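Writing the Rules Before the Arm Moves: Disassembly Cells and Good Practice

When Priltdale began taking retired desktop computers apart with robot arms, it had no written rules for the work beyond the arm supplier's manual. It now has a working document, currently in its second edition, which sets out how a cell is to be laid out, how parts are to be held, and when a person may put a hand near the gripper. The cell lead who drafted most of it agreed to go through it with us. 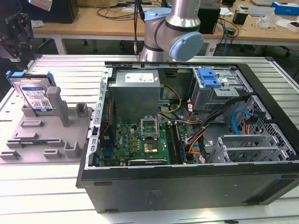 Ceditness
Standards editor, Mengal Review
7th January

The document has 39 clauses. The lead says the number is an accident of numbering and that the first edition, issued in November, had more. "We merged everything that said the same thing twice. Operators were reading the first half and skipping the rest."

The opening section deals with fixturing. Every part that leaves a case has an assigned position, and a part may not be set down anywhere else. A drive stored upright goes in a slot, with its label readable from the operator's side. "The label is the record. If you have to pick up the drive to read it, you have introduced a handling step that is not in the risk assessment, and someone will drop one."

Cables take up more of the text than any other subject. Priltdale treats a loose cable as an obstacle with unknown position, and the rule is that no approach path may be reused from one case to the next without a fresh check. Two towers of the same model will have their wiring routed differently, the lead says, particularly after a repair. "People want to teach the path once and replay it. For a rigid part, fine. For a wire loom, no. The loom was never in the drawing."

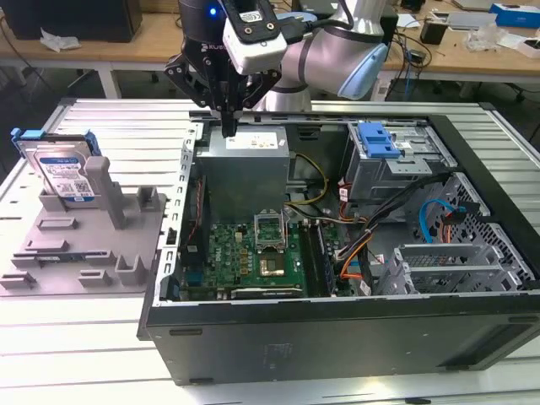
Speed limits are set by zone. Above the rim of the case the arm may travel at the normal collaborative speed for the cell. Below the rim it drops to a lower figure, and the force threshold drops with it. The lead would not give the values for publication – they depend on the gripper and the payload, and in the lead's view copying them to another site would be worse than having none. What can be copied is the method: measure contact at the fingertips, record it, and repeat the measurement whenever the fingers are changed.

The power supply has its own clause. The unit is to be treated as charged until the waiting period has been logged, whatever the operator believes about when it was last plugged in. Opening the supply itself is outside the scope of the cell.

The most disputed section covers shared work, where a person steadies a case or frees a latch while the arm is inside it. The first edition prohibited this. The second permits it under 2 conditions: the arm must be in its reduced mode, and the person must have a stop control within reach of the free hand. "The ban was being ignored," the lead says. "A rule that is broken every shift gives you no information. We would sooner have it permitted, limited and written in the log."

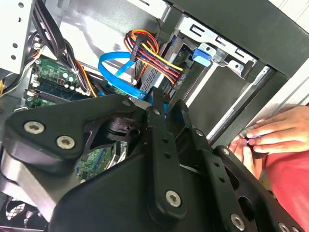
Stornard takes a different position, and told us that its own cells still require the arm to be at a monitored standstill before any hand enters the case. Its objection is that reduced force is assessed for a palm or forearm, while the real hazard in a computer case is a finger between a gripper link and a sheet-metal edge. Stornard also considers a clamp to be the proper answer to a case that shifts.

The Priltdale lead accepts the point about edges. A draft amendment would require cut-resistant gloves and would mark the drive cage as a no-hands zone during any closing movement of the gripper. On clamps the lead is less convinced, as the cases arrive in too many sizes for one clamp and a badly seated clamp is a hazard of its own.

Logging is the last section. Each stop, planned or unplanned, is entered with a cause code. The log held 1457 entries when we spoke, and the codes had been cut to 12 after operators complained that they could not tell several of them apart. "Code nine was 'other'," the lead says. "It was the most used code we had. We took it out, and now they have to write a sentence."

The third edition will add a clause on gripper fasteners, with an inspection at the start of each shift. No release date has been set.

Related items
Marking Zones on a Shared Worktable
Cause Codes: How Many Are Enough?
Fixture Trays and Part Orientation
Monitored Standstill or Reduced Force
Reader Letters: Gloves Near Moving Links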